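Ticket: gripper swap, simulated tabletop cell
Project: Ngubane
Component: end effector / wrist camera
Status: open
Opened: Nov 22, 2022
Reported by: Gert Oosthuizen

Summary

Grasp planner returns "no valid pose" on upright cans after changing from the Skiston gripper model to the Flallbridge one. The arm, controller and object set were left alone. Cans lying on their side and all produce still plan normally.

Steps to reproduce

Load the table cell with the runner. Select the Flallbridge two-finger profile. Send the arm to the pre-grasp position over the black can and request a top grasp. The planner runs to the full timeout of 800 ms and gives up. With the Skiston profile and the same seed it returns a pose well inside the limit.

Already tried

Restarted the controller process. No change.
Raised the timeout to 2 s. Same error, later.
Swapped the can for the potato as target. Plans at once.
Rebuilt the collision meshes for the fingers. No change.
Loaded the old July profile for the Flallbridge. Same error, so the fault was there before the last merge.

The side view is from the pre-grasp hold, with the fingers open and pointing down over the runner. I can see no contact with the can at this pose, but the collision checker reports one between the left finger pad and the can rim.
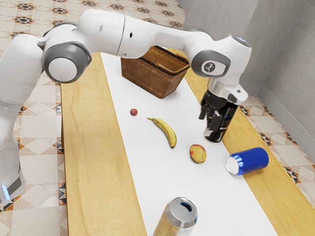 Stindstead support: The checker does not use the mesh you see on screen. It uses the padded hull, and the padding is set per gripper profile. Please post the padding value and the tool centre offset for both profiles. If the Flallbridge offset is measured from the flange and the Skiston one from the palm, the planner will put the fingers too low on anything tall and will get away with it on anything flat. That would fit what you describe.

Reply, Gert Oosthuizen

Values as follows. Skiston: padding 2 mm, offset measured from the palm. Flallbridge: padding 10 mm, offset measured from the flange. I had read the padding as a default and never looked at it.

Set Flallbridge padding to 4 mm and left the offset as it was. The planner now returns a pose for the upright can, but the approach is too deep and the palm meets the lid before the fingers close. Corrected the offset to the palm with padding still at 4 mm. The approach depth is now right in the log. Not yet run on the full object set.

Second point, possibly a separate ticket. The camera comparison was meant to use the same object set, and the close view loses part of the can. The far edge of the lid and part of the pull tab fall outside the picture, so the rim fit has only an arc to work with. The lettering on the side is blurred and no use as a feature. The potato with the red patches is fully in view and should be kept as the reference object for this camera. 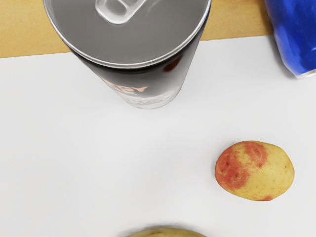 Close view, black can and potatoes on the runner. Lid clipped at top.

The rim fit needs the whole circle to give a stable centre. With a partial arc the centre moves between runs, and the grasp point moves with it. Tilting the camera up would bring the lid in but would lose the potato at the bottom edge, which is barely in view already. I would sooner raise the camera and accept fewer pixels on each object.

Open items

Run the full object set with the corrected Flallbridge offset, padding 4 mm.
Repeat with the Skiston profile at the same padding, otherwise the two grippers are not being compared on equal terms.
Stindstead to confirm whether the profile loader can reject a file that gives no reference point for the offset.
Raise the close camera and log the rim fit again.

Ticket stays open until the first two are done.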